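The Empty Sink Gospel

The first rule of the Flilenard method is that nothing may live on the edge of your washbasin. No cup, no soap, no tube of anything. The rim, according to Rosine Delorme, is "a runway, and you do not park on a runway." Her bathroom course costs $275, takes 15 days, and has persuaded a surprising number of people in Staltbridge to keep their toothpaste in a drawer.

I signed up in January, with my doubts already in place. I have seen tidying systems come and go, and most of them end up wanting to sell me a box.

Flilenard wants to sell me a box. It is called the Koyama, it has four compartments, and it hangs inside the cabinet door. You take it down in the morning, use what you need, wipe everything dry and hang it up again. Delorme says the whole routine adds 3 minutes to the day. I timed it on a Monday, with a bus to catch, and gave up before I had finished wiping.

The theory is simple enough. Things that stand on a basin leave rings, the rings collect grime, and the grime makes you avoid cleaning. Clear the rim and one pass with a cloth does the job. I can't argue with the part about the cloth. A bare basin is quicker to wipe than a crowded one, and I didn't need a course to learn it.

What I question is the next step, where a cup by the faucet becomes a sign of a disordered mind. The course workbook has a page headed "What is your sink saying about you?" Mine, I think, is saying that I brush my teeth there.
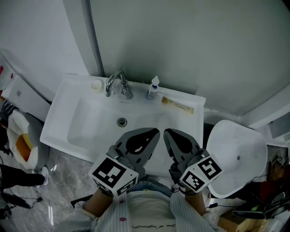 Léonie Le Goff cleaned vacation rentals for years before she started teaching housekeeping at the Condach adult center, and she has little patience for the runway idea. "People wash their hands with wet hands," she told me. "So you put the soap where a wet hand can get it. If it's in a cabinet, you drip on the floor and then you have a floor to clean."

Her own rule is looser. A cup, a pump bottle and whatever gets used twice a day can stay out. Anything else has to make its case. Once a week she lifts the lot, wipes under it and puts it back – a job she refuses to call a method.

Flilenard does have its converts. Didier Langlois took the course last fall and says he has kept his rim clear ever since. He shares a small bathroom with two teenagers, and he admits that the arguments have moved to the cabinet. "But I don't see them," he said, and I suppose that is worth something to him. Whether it's worth $275 is another matter.

Inès Fleury lasted nine days. Her Koyama now holds seed packets in the garage, and she speaks well of it.

I made it to the end, mostly out of stubbornness. By the second week the hand soap had crept back beside the faucet, and the toothpaste followed it. Delorme's closing email called this "drift" and offered me a refresher at a reduced price. I haven't replied. I did keep the cloth, folded over the side of the tub, and the basin has been getting wiped more often than it used to.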